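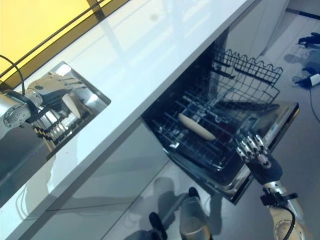 Teleoperated Kitchen Demonstrations: Progress Report to Zenesent

Period covered: from the start of the grant to the end of March
Prepared for the program office by the Penrose project group

1. Summary

In this period we moved from preparation to regular collection of demonstrations. The task is the transfer of dishes between the sink and the dishwasher by a two-armed robot which is controlled remotely by a human operator. We have now 119 complete demonstrations which passed our review. The plan for this date was 100 or more, so we are a little ahead. The training of the first policy has started, but it is too early to report a success rate and we prefer to wait until the next report.

2. Work done

The operators use the Mernenach control station, which consists of two gloves and a headset. The software that connects the gloves with the robot hands is our own and we call it Wosine. In the first weeks the delay between the glove and the hand was too large for careful work near the rack. The operators compensated for it by moving very slowly, and the recorded motions were full of small stops. We rewrote the part of Wosine that filters the finger signals. After this change the average demonstration became shorter and, which is more important for us, the motion is more even.

We also changed how we explain the task to operators. At the beginning we gave a written script with every step. Operators followed the script but the demonstrations looked all the same, and a policy trained on them would probably fail when a plate stands at a different angle. Now we give only the start condition and the goal, and the operator decides which hand takes the plate and at what moment it goes to the other hand. 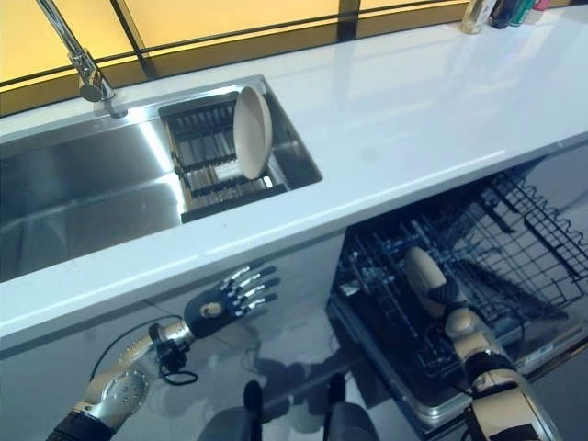 Ashley Fothergill asked at our internal review whether the free hand should be parked in a fixed position when it is not working, so that the policy has less to learn. Her argument was that an idle arm which drifts adds noise, and that two operators will never let it drift in the same way. Celeste Teixeira did not agree, and answered that a parked hand always needs extra time to come back, and that the handover suffers from it. We decided to test both. One group of demonstrations is recorded with a parked hand and the other without this rule. The comparison will be in the next report.

3. Problems

We rejected 53 demonstrations. The largest group of them has one cause: the operator could not judge the depth well when placing a plate between the tines, so the plate touched the rack and was pushed to the side. We do not want to remove all of these cases, because a correction made by a human is useful for learning. We keep the ones where the operator recovers without help, and they are counted in the 119.

The second cause is fatigue. After nearly 11 minutes of continuous control the quality becomes visibly lower, mostly in the grip. We have introduced a break after each short block. This costs us time every afternoon, but the number of rejected recordings became smaller.

The third problem is the calibration of the thumb, which must be repeated when the operator changes. We have no good solution yet. At the moment the calibration is done by hand before each block.

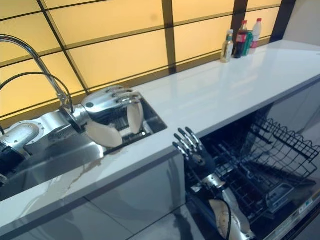 For the next period our main subject is the grasp label. Each recording must have a label that says at which moment the grasp begins, which hand makes it and which part of the plate is held. Until now the annotators marked only the moment and the hand, and this is not enough. When the fingers curl across the middle of the plate, as with the white plate over the sink, the plate can be carried safely but the fingers may be in the way when it goes between the tines. When the fingers hold only the rim, the placing is easier and the carrying is less secure. We want the policy to learn both ways and to choose, so the annotators will go again through the accepted recordings and add the third field.

4. Plan for the next period

Complete the comparison of parked and free hand.
Add the grasp field to all accepted recordings.
Extend the objects from plates to cups and to longer kitchen tools.
Train one more operator, so that we can work also in the morning.
Collect further demonstrations until the total is 1000. We expect that the speed will grow when the additional operator is ready, but we ask the program office to consider this number as the goal for the full project and not for the next report.

5. Budget

Spending follows the approved plan, with one exception. The gloves are worn out faster than we expected at the fingertips, and we had to order a second set. The cost was covered from the line for small equipment. We do not request additional money in this period. If the thumb calibration requires a different glove model, we will write to the program office before any order is made.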